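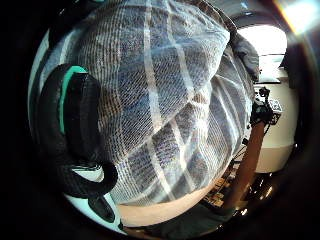
Plaid in a mesh bag.

Most of us own too many clothes and wash them too often. I have held this view for a long time, and a letter from the town of Kescombe pushed me into writing it down. The town wants to raise water rates again, and the letter came with a leaflet on shorter showers. There wasn't a word in it on laundry.

I grew up in a house where the machine ran on Saturday and at no other time. A shirt was worn, hung on the back of a chair overnight, and worn again. My mother looked at the collar and the cuffs, and if those were fine the shirt was fine. I don't remember any of us smelling bad. Now I live in a building with 11 apartments and the machines in the basement are going at six in the morning and still going at ten at night.

Some of that is work clothes and babies, and I have no quarrel with it. A lot of it is a sweater that was on somebody's back for an hour. People drop a thing in the hamper so they won't have to decide whether it is dirty. I do it too when I'm tired. 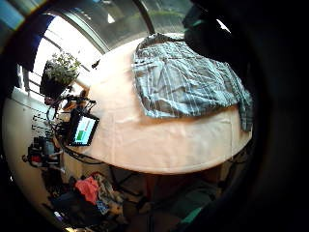
A shirt on the table by the window.

My friend Ylva Wallin ran the alterations counter at Manolakis for years, and she says most of the shirts she saw were worn out by washing before they were worn out by wearing. The collar edge goes first, then the color along the seams. She would turn a collar for a few dollars, meaning she took it off, flipped it, and sewed it back with the good side out. By the time she left, hardly any customers under fifty knew you could ask for that. They bought another shirt.

I would like to see it taught again. The middle school in Wundthorpe dropped its sewing class and put the room over to storage. I went to the meeting in October and said that a kid who can sew on a button and read a care label has learned something useful. I was told there wasn't demand. I don't think there was much demand for fractions either.

The other argument I hear is that clothes are cheap, so why bother. They are cheap at the register. But I have paid for the same blue shirt four times over, and the first one, which I bought in Peltden before I was married, was better cloth than any that came after it. I still have it. It is down to yard work now.

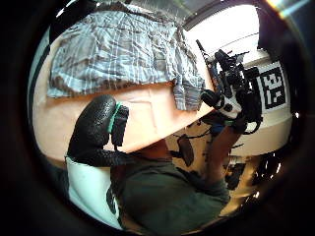 Checked cloth, crumpled.

Kosmas Chrysikopoulos, who reads these pieces before I send them in, thinks I am being hard on people with long shifts and no time to hang anything up. He has a point about the time. Hanging a shirt does take less of it than washing one, though, and I told him so.

I'm not asking for much. Wash in cold water. Let the machine fill up before you run it. Look at the collar first. And if the town prints another leaflet, it could find room for a paragraph on laundry next to the one on showers.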